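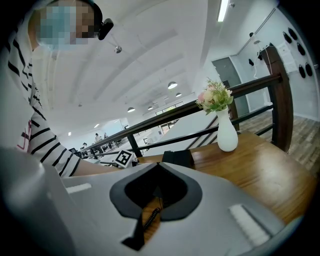
Can a machine tidy a table yet, without a person standing over it?

Ours can manage parts of one, on a table it has seen before, with objects it has seen before, and slowly. Give it a new table and it becomes a job for two people and a laptop.

March, Tornside, upstairs table. Started 9.20.

Writing this up mainly for Mokgethi, who has to decide what goes into the next round and wasn't here for most of this one. The chore list is the same as last time: move the vase, wipe under it, put the vase back, fold a cloth, put cutlery in a tray. I have dropped the mug rack because the rack itself slides about and I was spending more time on the rack than on the mugs.

Demonstrations with the hand-held gripper first, arm in the afternoon. Precious Kekana checked the recordings as they came off and I did the arm.

Vase

White ceramic, round body, narrow neck, artificial flowers in it. The neck is the obvious place to take hold and it is where everyone goes when you hand them the gripper. The trouble is the leaves. They spray out well past the body, so on the way in they cover the neck in the camera view, and for the last bit of the approach you are working from memory. A person doesn't mind this. The policy minds it a lot.

We did 100 demonstrations of the move on its own, no wiping. Precious threw out 6 of them, all for tracking loss when the marker card went out of view for too long. The rest are usable. She thinks we should keep the card further along the table from the vase than we have been doing, and I agree, but I didn't want to change it halfway through a batch. Next batch.

In the afternoon, arm on the Jemus policy (the March weights, trained before any of today's data): 21 tries at moving the vase one hand's width to the right. It got a proper hold and set the vase down upright in 13. In five it closed on leaves and came away with nothing. In three it knocked the body with a fingertip on the way in and I stopped it.

I had hoped for better. The leaf failures all look alike. It comes in a bit high, sees green, closes, lifts, and then carries on to the put-down as if it were holding something. There is nothing in the policy that notices the hand is empty. For a household job that seems to me a bigger gap than the grasp itself. A person who misses the vase tries again without thinking about it.

Tried bare for comparison, flowers out, vase otherwise the same. Only a handful of goes and I didn't log them properly, so don't put them in any table. It was clearly easier for it.

Wiping

No progress to speak of. The arm will push a cloth along the wood in a straight line and it looks quite convincing if you are on the other side of the room. It does not know whether the table is clean. I put down a dab of flour paste and it wiped next to it, twice, very neatly. Mokgethi asked last month whether we could tell people the system wipes tables. I would say it moves a cloth over a table, and leave it there for now.

Pressure is the other half of it. With the gripper in your own hand you lean on the cloth and feel it drag. None of that gets recorded. We have position and video and the opening of the fingers, and from those you can't tell a firm wipe from a light one. Edham have a force sensor they say would fit the wrist. I have the drawing but haven't checked it against ours, and the cable exit looks to be on the wrong side.

Folding

One fold in half works more often than it fails if the cloth starts flat and square to the table edge. If it starts crumpled, the arm picks up whatever peak is nearest and drops it again, and can go on like that until stopped. I let it run for a while over tea and it was no nearer when I came back.

Cutlery

Spoons fine. Forks fine unless they overlap. Knives are bad, they lie too flat and the fingertips skate over them. Precious slid a knife to the table edge with the gripper and took it from there, as you would with a coin. Good idea. I would like a set of demonstrations done only that way, and then see if it carries over. It does mean going close to the edge every time, and the railing is right behind the table on the far side, so use the near edge only.

Things that cost us time

The light. There are windows at the far end down below, and the pendant lamps overhead. The two together give us one kind of picture in the morning and another by three. The 9.20 recordings and the late ones hardly look like the same table. I used to think this was a nuisance. Now I think we should record across the whole day on purpose, as nobody's kitchen has one fixed light either.

Grip fatigue. The hand-held gripper is all right for half an hour and then the wrist knows about it. My last dozen demonstrations are visibly sloppier than my first and I would not object if Precious cut them. Swap every half hour from now on.

Resetting. Every try at anything needs a person to put the table back. For the vase this takes moments. For the folding it takes longer than the fold. When someone says a robot did a chore 400 times, I would like to know who un-did it 400 times.

Where this leaves the question

If the chore is pick up a known thing and put it down nearby, we are close enough that it is worth trying outside this building. If the chore includes judging the result (clean, dry, folded well enough) then we aren't close, and more demonstrations of the same sort won't get us there on their own. The data shows what hands did. It doesn't show what the person was checking for while they did it.

For the next round I would do fewer chores. My order would be the vase with flowers, then knives from the near edge, then wiping only if the Edham sensor fits.

To do

Move marker card before the next vase batch, and note the new place on the table plan.
Precious to re-check the late demonstrations, mine especially.
Add an empty-hand check before the put-down. Finger opening alone may do for the vase, won't for leaves if it has really got a fistful of them – test both.
Send Edham the wrist drawing and ask about the cable exit.
Shorter flowers? Precious says no, people have the flowers they have. Leaving them as they are.

Packed up 5.40. Arm parked, batteries on charge, recordings copied to the big drive but not yet to the backup.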